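January, gone eleven at night

Back from the workshop with cold feet and a headache. Iason has a new plan, and as usual it starts with the part he enjoys. The arm itself is still sitting on the bench at Surkwood with one joint that binds, the Relitz motor still squeals when it takes any weight, and what did we spend the evening on? A pretend dining room.

I'll try to be fair. His argument is that we can teach the thing to clear a table on the computer first, thousands of goes without breaking a plate, and then move what it has learned over to the real arm. Flynn is all for it. Flynn was also all for the belt drive, and I remember how that ended (in a drawer). I said I would believe it when the real one picks up a real cup, and Iason said I always say that. I do always say that. I have not yet been wrong.

So he had the laptop out on the bench, fan going like a hairdryer, and he was very pleased with the cloth. The cloth took him most of the holidays. I asked whether the arm cares about the cloth and he said the cameras will have to cope with folds and shadows in any real house, and there he may have a point, though I didn't tell him.
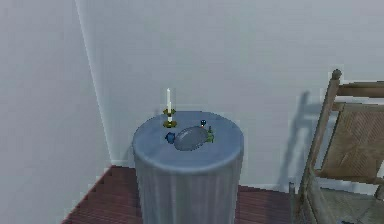

Iason's dining room, tonight's version. Candle not lit, platter empty.

I asked what the green thing by the platter was meant to be. Flynn said a bottle. Iason said it didn't matter for now. If the three of us can't agree on it from two feet away, I would like to know what the arm is going to make of it. The little dark knob behind the platter is worse. I asked him to make both of them bigger or leave them out, and he wrote it down, at least.

My other worry is the candlestick. A tall thin candle at the back and a platter in front of it is exactly where I would knock something over myself, reaching across. Iason says that is the reason for putting it there. Fine. But in his world a fallen candle goes back upright when you press a key, and in Surkwood it rolls under the lathe.

He ran 60 goes to show us. He counts 3 as good. I watched those three and in one of them the platter slid along as if the table had been buttered, so I would have said two. He has another 600 set up to run overnight and wants to talk about the results as if they had already come in. I asked how heavy he had made the platter. He had typed in 300 grams and couldn't say where he got it. Nobody had weighed one. I am taking the kitchen scales over next time, and our oval dish, and he can have a proper number.

Jolán rang while I was washing my hands to ask if we still want her share of the Mokach order. I said yes to the bearings and no to the second camera. We have not got the first one bolted down yet. She thinks the computer idea is sensible, by the way. So that's three of them.

Things I want done before anyone draws another chair: strip the binding joint and see if the shaft is bent. Find out whether the squeal is the motor or the bracket. Get the stop button moved to where a person can reach it without leaning over the arm. I have asked for that since the autumn.

I took the joint cover home with me. Two of the screws are chewed, so somebody used the wrong driver, and I have a fair idea who. It's on the kitchen table on a sheet of newspaper and I'll look at it in the morning before work.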